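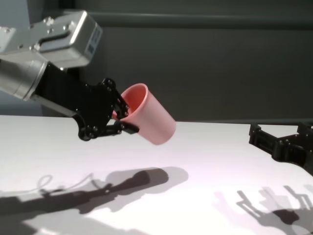

Does the left gripper need its zero redone every time the fingers come off?
Any time the finger plates have been unbolted, redo it. If only the tip screws were nipped up, run the open/close check first and leave the zero alone if the reading comes back inside limits.

Tuesday, January 20, 2026
Putummont cell, two arms, cup handling

Left gripper had its linkage stripped yesterday afternoon. Ditte had noted a notchy feel near full close, and Arnar found one of the pivot pins dry with a bit of grey paste around it. Pin cleaned and regreased, the rest wiped and put back. No new parts used except one finger screw from the Eskildsen kit, the old one having a chewed head. Please put the next chewed one in the bin and not back in the tray.

Started this morning with both arms at home and the controller on reduced speed. Left zero came up at 447 counts on the first close. The sheet on the cabinet says 433, but that was taken in November with the old tips, so I wouldn't read much into the gap. Closed it five more times and got 447 each time. Wrote that in as the new value and crossed the old one out (initialled).

Right gripper hasn't been apart. Ran it open and closed with nothing in it, left the stored value as it was.

Then on to the cup. We use the pink plastic one for this because the wall gives a little under the fingers and a bad force setting shows up quickly. Left arm takes it by the rim end and holds it on its side over the table, right arm waits open on its own side. Force limit on the left is set to 21 per cent. Tried it lower and the cup crept in the fingers when the wrist turned. Tried it higher and the rim went oval, which recovered when released but I don't want it doing that all day.

Hold test is the usual one: pick, lift clear of the table, tilt, wait a minute, look at the rim and the finger tips. Elínborg watched the logged finger position while I watched the cup. Position wandered by a count or two in the first few seconds and then sat still. She thinks the wander is the new grease settling. Could be. I'd like to see the same trace on Friday before agreeing with her.

Cables: the loop on the right arm's camera bracket is still free to move and I'd rather have it a little shorter. Haven't touched it today. Guðlaug has the small clips and wants to be there when it's done, as it was her routing. 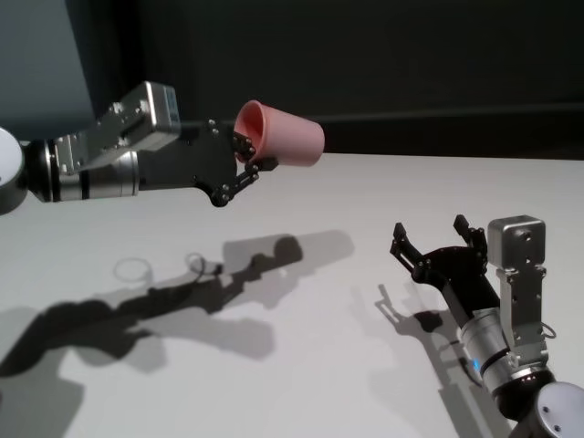 Still to do
Handover from left to right at reduced speed, then at normal. Don't skip the slow one. The right arm's approach point was taught before the left fingers came off, and the cup may sit a hair further out than it used to.

Torque check on the left finger plate screws after 1,000 cycles. Bjarke has the driver with the Brando handle, it's the only one I trust at that setting. If he's over at the Milletti bench, go and get it. Don't use the long one.

Copy the new left zero into the backup file. I've saved it on the controller only, so if someone restores from backup tonight we're back to the November number and the close will be off.

Grease interval. The manual page in the folder gives one figure for all the pivots and I think the one nearest the body wants doing more often than that. Arnar to note the state of each pin when he's next in there, left and right, and we'll decide from his notes.

Left at end of shift: reduced speed on, force limit at 21, right gripper not changed. Spare screws are in the second drawer with the lid on.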